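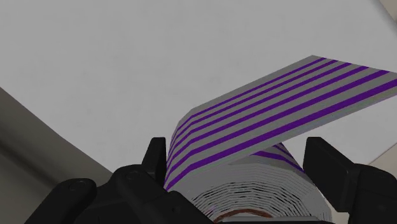

4.2 Getting the simulator to unroll things

Rolled goods were the part of this project I kept putting off. We'd already done boxes, trays and lids, and those are easy to love: a rigid body with a hinge if you're unlucky. Then our partners at Gosmont asked whether the policy could pull a length of sheet off a roll, and I said sure (it was a Friday), and that one word cost us most of May.

A roll is awkward because it's two things at once. The wound part acts like a heavy cylinder with some give in it, and the free part acts like a flap that goes wherever it wants. If you model the whole thing as cloth, the simulator spends nearly all its time on contacts between layers that never move against each other. If you model the whole thing as a cylinder, you've got nothing to pull. So we split it. In Wanura, our simulation setup, the wound body is kept nearly rigid, and the free strip is a chain of flat panels joined along their short edges by bending springs. As the strip gets pulled, panels move over from the first part to the second, one at a time.

You can spot the panels if you look at the bend in Fig. 4. The curve isn't smooth, it goes around in short straight facets, and the purple stripes change direction with it in little angular steps. The layers on the end of the roll have the same look, more polygon than circle. We tried a finer mesh and it was prettier! It also ran so slowly that we couldn't train on it, and the policy didn't seem to care either way.

Fig. 4. Simulated roll between the two gripper fingers, as rendered in Wanura, with the free strip leading off to the upper right.

The stripes deserve a word, too. Our first texture was plain gray, and we had a miserable time debugging with it, because a flat gray strip over a pale surface tells you almost nothing about which way it's bending. With stripes running along the length you get a direction for free, and where the strip bends you can see the lines squeeze together. I'd added them only for my own eyes. We then left them in for training as one texture out of 40, with the rest drawn at random from plain colors, speckles and a few rather ugly checks, so the policy couldn't lean on any single pattern.

Training data came from a scripted expert that has full access to the simulator state, meaning it knows where every panel is at all times. It plans a grasp, closes the fingers, pulls, and gives up if the free strip folds back over itself. We kept 2,990 episodes after throwing out the ones where the solver blew up (you know them when you see them, the roll leaves the table at speed). The learned policy gets none of that inside information. It sees the wrist view and the finger opening, and that's it.

One thing I'd do differently is the contact between the pads and the roll. We started with a single friction value for everything, and the expert learned to squeeze the roll absurdly hard, since squeezing was free. Splitting friction into a pad value and a sheet value helped some. What helped more was a small penalty on closing force, which we borrowed from our earlier work on the Fabbri tray task and should have had in there from day one. If you're reusing our setup, turn that on first and save yourself a week.

For evaluation we ran 100 held-out trials per condition, each with a new roll diameter, strip length and starting angle. A trial counts as a success if the strip gets longer by at least one full turn of the roll and both ends are still where the task wants them. The policy trained with randomized textures succeeded in 81 of them. The one trained only on stripes got 58, and most of its misses were grasps that closed a little too high on the roll. I expected a gap there, though I didn't expect it to be that wide.

We also logged where the time goes. The median episode ran 287 control steps, and the approach ate up more than half of those. The policy likes to creep in slowly and hover near the roll before it commits, a habit it picked up from the expert, which pauses to replan. We cut the pause from the Grevberg version of the expert described in Section 4.3, and the hovering mostly went away along with it.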